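Notes for the Saturday session, 26 Sep 2026. I have 13 minutes, and the first two will go to finding the clicker.

**Before the first slide**

Say hello. Thank Elango for the intro, whatever he ended up saying. The title on the program is "Surfaces and Who Wipes Them". I sent that in March as a placeholder and it has been printed, so we're stuck with it.

Ask for hands: who here shares a workroom? Who cleaned something in it this week? (Wait. Enjoy the second show of hands.)

**Slide 1: looking up**

Start with the ceiling. Everybody who talks about tidying starts with the desk and never gets any higher.
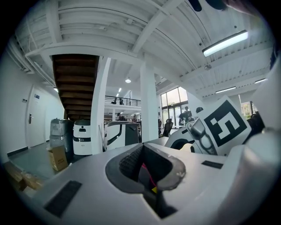

*Slide 1. The workroom at Plotau: ceiling, lights, underside of the stairs.*

Points to make, in whatever order they come out:

- Exposed beams and corrugated panels. Visitors love them. Every beam is also a shelf for dust, and it's a shelf none of us can reach.
- The long fluorescent fittings do the work. The round pendant is there for charm, and I've got nothing against charm, but it still needs dusting.
- Wooden stairs on the left. Whatever is on your shoes goes up those treads and some of it comes back down onto the people below. Do the treads first, then the floor. We did it the other way for most of a winter.

Parvathi got a quote for a high-level clean. It came in at $2,000. Pause here for the noise the room will make. We bought an extendable duster and put the rest toward a decent kettle.

If someone asks about painting: it's white, it shows everything, no.

**Slide 2: the table**

Now come down to earth. Leave this one up for a while, because people like looking at other people's tables. 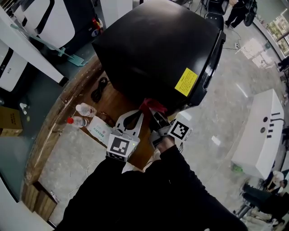
**Nandini Pisharody**
Workroom Coordinator, Wirkus

*(My name goes on this slide because the organisers wanted it on one of them. Don't read it out. They know who I am by now, or they've given up.)*

Start with the big black case. A glossy, rounded shell is a cruel thing to put under an overhead light. It tells you where the light is, and on a bad day it tells you who had chips for lunch. The red cloth is down along the bottom edge, and that's the spot to talk about: the line where a case meets a table is where grit likes to live. Lift, wipe under, put it back. Going around the edge is what Hema calls "mowing around the car".

Mention the handle channel. It's recessed, so it collects things. Fold the cloth over one finger and run it the length of the groove. Mime this. It looks silly and they'll remember it.

Yellow label: wipe gently, leave it legible, and don't go at it with anything strong. I once polished the writing clean off a label and then spent an afternoon trying to remember what I'd been warned about.

Then the tabletop. It's worn and scuffed, and I'd like to defend that. A scuff isn't dirt. We lost a good hour at Cisix to a man who was trying to scrub out a dent.

What else is on it:

- Water bottles, lying down. One white cap, one red. My rule is that a bottle stands up or goes home with someone. Enforcement has been patchy.
- The coiled cable. Full marks for the coil. It still has to be moved before you can wipe.
- The little white spray bottle, over near the edge. Label your spray bottles, please. I don't care what you think is in it.

Point out the mop as well, the teal one leaning over on the left. A long handle on a lean will come down eventually, and it'll pick a phone call to do it. We've had a wall hook on order from Unnithan long enough that I've started asking after it like a relative.

Skip the crates and the cardboard box if time is short. If it isn't: a box is only storage if someone can say what's inside. Give it a week, then open it.

**Slide 3: the rota (text only)**

Ours has three lines. Top down, left to right, initial when done. The old one ran to two pages and was laminated, and the laminate was the cleanest thing in the building.

Keerthana will bring 100 copies of the one-pager. If more turn up than that, share with the person beside you, who you may as well get used to.

**Questions**

Likely ones: microfibre or cotton (either, if it's been washed), how often (more than you do), what about the fridge (separate talk, longer, with a content warning).

Take my own bottle off the lectern on the way out.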